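Okay, picking up where we stopped before the break. I'd been trying to explain why a clearing house charges you before anything has gone wrong, and I think I lost half the room. So let me go slower!

Say you buy a futures contract on Barel, our pretend-simple grain exchange. You don't pay the full 4,000 up front. You post margin, which in the Stulley handout is 685, and the clearing house holds it. Every evening your position gets marked to the closing price, and money moves in or out of your account – yes, every evening, even if you never trade again.

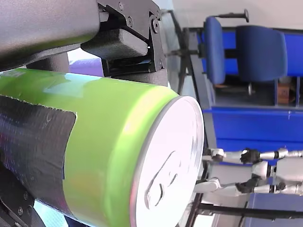 Week 5: Margin calls and default

If the balance drops below the maintenance level, you get a call. I worked at Dalgleish one August when we had 31 of these before lunch (I still don't love the sound of that phone). Top up or they close you out.

Read Kenneth Hepburn's chapter on default funds, up to page 98, and skip the appendix unless you like algebra. Then try the Bidum problem and bring your daily balances, worked by hand please – I want to see the signs on the cash flows.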